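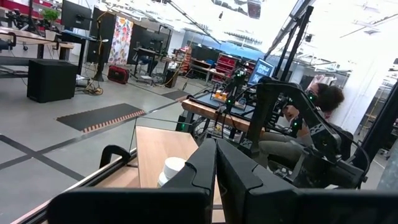

Did it stop when you told it to? Jolien wanted to know that before anything else, bless her, and I had to say no, it took five seconds. (Pause. Let that one sit.)

So, good morning, and thank you all for coming out in February. I'd like to tell you, in my roundabout way, how our Gonditer arm kept squeezing after the stop command, on run 58, at the dull job of putting bottles on a shelf.

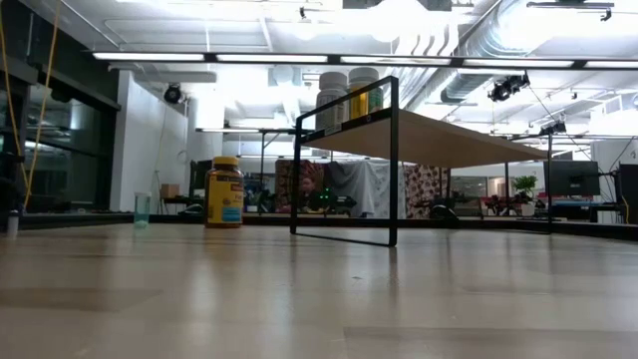

Dirk Kramer wrote back that we should blame the gripper last and the network first, and he was right, though it took me 11 evenings to admit it. The stop message was waiting in line behind the log files, poor thing. Say a word about the separate stop wire we have now, and who tests it every morning.
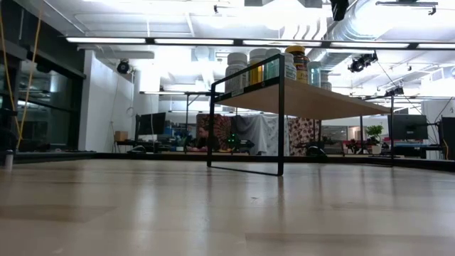
Bottles on the shelf board, from table height.

Take questions on the wire here, then on to Koen's slides.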